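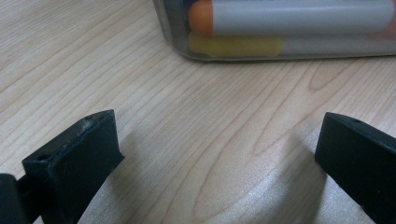
Figure 4. Open fingers facing the foam dart container.

4.2 Comparing Finger Pads

Complete this procedure before each Yaman comparison run.

1. Open both fingers fully and look at the inner face of each pad. Record scuffs and scratches on the wear sheet.

2. Hold the gripper just above the bare tabletop with nothing between the pads.

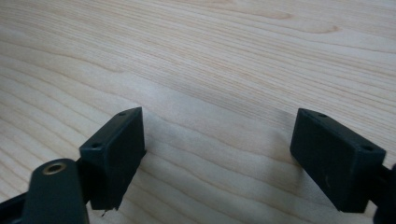
3. Close and open the fingers 100 times. Stop if either pad drags or tilts.

CAUTION: Do not tighten a screw into a brass insert while the fingers are moving.

4. Repeat steps 1 through 3 with the second gripper.

5. Place the lidded container on the table and lay the markers beside it. Grip the container from the left and right sides together.

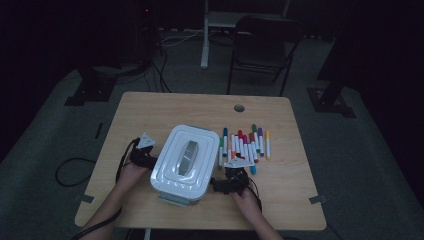 Figure 5. Two-handed grip on the lidded container, markers to the right.

6. Keep the cables clear of the operator's feet. Log the result under test code 3099.

NOTE: Pads that fail step 3 are to be returned to Melahat Erdem by Thursday.

Drendholm Gripper Evaluation Guide | Contact: Test Office, Hundham | Back to top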